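Pindale World Briefing, reviewed after a winter of reading it

The pitch for the Pindale World Briefing is that a busy person can follow foreign affairs in 15 minutes a day. I paid for it in December and have opened it most mornings with coffee, and I'm still not sold.

What you get is an email at 6 a.m., a searchable archive, and a map tool where you click a border or a shipping lane and read who claims what. The archive held 2,062 entries when I signed up. That sounds like plenty until you search it. I typed in fishing rights and got 865 results, many of them the same three paragraphs with a new headline.

The writing is decent. Seidu Issahaku handles the maritime disputes and he is the main reason I haven't canceled. His long piece on coast guard standoffs explained what each side says the treaty means, where the text is vague, and what he couldn't confirm. I wish the rest of the staff wrote that last part down too. Far too often a line reads "officials believe" and you never learn which officials, or from which country.

Then there are the risk scores. Every dispute gets a number, updated each Wednesday, and the number moves. Why did it move? I wrote to ask. Pavithra Kulkarni on the reader desk answered the same day, politely, and told me the method is "a blend of expert judgment and open sources." So it's a guess with a decimal point. I'd drop the scores and keep the map.

The map, I'll admit, is good. It shows old treaty lines next to current ones, and it loads fast on a cheap phone. It does skip smaller disputes, and islands with two names get only one.

I also tried Gudcombe, which is cheaper and mostly opinion, and Mabula, which caps its reports at 2,000 words and names its sources more often. If you only want one, try Mabula's free month first. Pindale doesn't offer a trial, and that bothers me more than the price does.

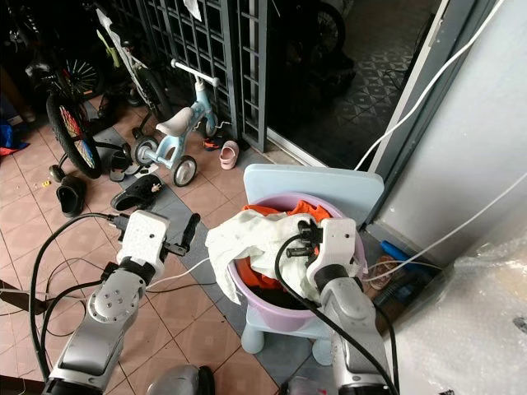
Canceling and refunds

There's no cancel button in the account page. You have to send an email, and refunds cover unused full months only. Turn off auto-renew the day you sign up.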